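4. Sorting mice, or how we spent our summer

By the time we got to this part of the project we already had a decent policy for blocks and cups, and I was feeling pretty good about it. Laurențiu Manole, who built the Pametti teleoperation stack with me, was less impressed. His complaint was that every object we'd trained on had an obvious place to grab. A block has flat sides. A cup has a rim. He wanted something smooth, low, and annoying, and he wanted a lot of them touching each other. So we went with computer mice (we had a drawer full of dead ones, like every lab does).

4.1 The task

Bukus, as we ended up calling the task, is easy to say and hard to do. Mice start out piled in a bin or spread over the table, and the two arms have to move them, one at a time, to wherever the instruction says they should go. Sometimes that's out of the bin and onto the open wood. Sometimes it's back in. There's also a black carrying case on the table, and it stays shut the whole time. We left it there on purpose, as a large dark thing the policy has to learn to leave alone, and I'm glad we did, as you'll see in 4.4.

We collected 979 demonstrations from 4 operators. I did a good chunk of these myself and I can report that picking up a mouse with a parallel gripper is way more irritating than it sounds. The shell curves away from you on both sides, so if your fingers close a little too high, the mouse squirts out and skates off across the table. Close too low and you jam a fingertip into the wood. What works is to come down steeply, get both fingers below the widest part of the shell, and squeeze slowly. Everybody found this trick on their own within the first hour, and everybody described it differently when we asked.

The policy gets the overhead view plus a wrist view from each arm, along with the joint positions. It predicts short chunks of joint targets for both arms together. We didn't change the network from Section 3 at all, and the only new piece is the sampling scheme, which I'll get to in a second.

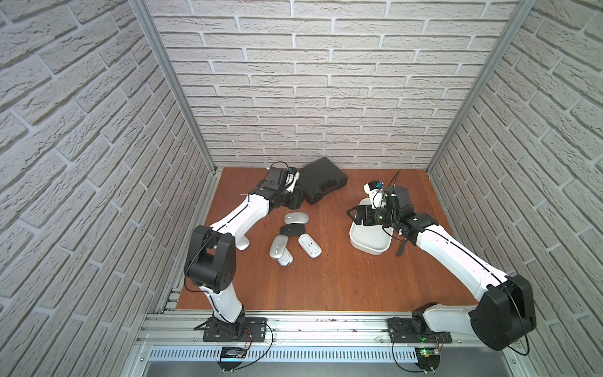
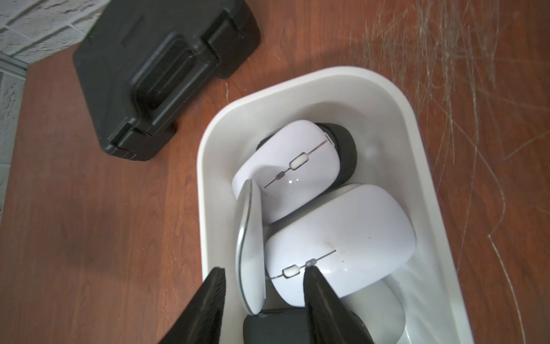

Figure 4. Two views from the mouse task: the workspace with both arms (first) and a wrist camera over the bin (second).

4.2 Why the wrist views matter so much here

Our first guess was that the overhead camera would do most of the work. It had done so for the blocks, where turning off the wrist cameras barely hurt us. With mice it's a whole different story! An arm reaching over the table hides the thing it's reaching for, and mice are flat enough that a link passing overhead can swallow one completely. The overhead view also has a hard time telling where one pale mouse stops and the next pale mouse starts. Up close you get the seams, the wheels, the edges of the shells, all the small stuff that tells you which way a mouse is facing.

So we trained one version with the wrist views and one without, and the version without them was pretty hopeless in the bin. It would go down in the right general area, close on the gap between two mice, and come up with nothing. Then it would do it again. We watched one rollout where it made the same empty grab 7 times in a row before we stopped it, and Laurențiu asked me to please put that in the paper, so there it is.

I don't want to oversell this. On the open table, with the mice well apart, the two versions looked much closer to each other. The difference is nearly all in the cluttered starts.

4.3 Sampling around the contact

The trouble with long demonstrations is that most of each one is boring. The arm travels, the arm waits, the other arm travels. The part we care about, the moment when the fingers meet the mouse, is a tiny slice of it. If you sample timesteps evenly, the network gets very good at traveling and stays bad at grabbing.

Our fix is almost embarrassingly simple. We look for the moments when the gripper opening changes quickly, put a window on either side of each one, and draw from inside those windows more often during training. No labels, no extra sensors. We tried a fancier version based on motor current (the old Tomaszewski controller boards log it for free) and it wasn't any better, so we dropped it. The one thing you do have to watch is the window length. Make it too short and the policy learns to squeeze without learning to line up first. I lost most of a week to that before I plotted the samples and saw what I'd done.

4.4 What still goes wrong

Flipped mice are the big one. A mouse lying on its back rocks when you touch it, and the policy often treats it like an upright one and tips it over sideways. I had hoped it would learn to roll the mouse with one arm and grab with the other, since a couple of our operators do that without thinking, but there just aren't many examples of it in the data.

Dark mice are the second problem. The fingers are black, and when they come down over a dark shell the policy seems to lose track of what's finger and what's mouse. Early checkpoints had a related habit that was much funnier to watch: they'd drift over to the carrying case and try to pinch its handle. More data with the case in different spots took care of that one, but a slower version of the same confusion shows up with dark mice deep in the bin.

The last problem is stopping. With one mouse left in a corner of the bin, the gripper has to work right up against the wall, and sometimes the policy hovers there, dipping and backing off. Our operators hated the corners too, and a lot of our demonstrations show exactly that kind of hesitation, so I think the policy is copying us fairly faithfully. We're planning to record a batch of corner-only starts at the Vusstead lab in September and mix them in with the same sampling scheme. The bin stays the same for that batch, and so do the wrist mounts, so the new recordings can go straight into the existing training set.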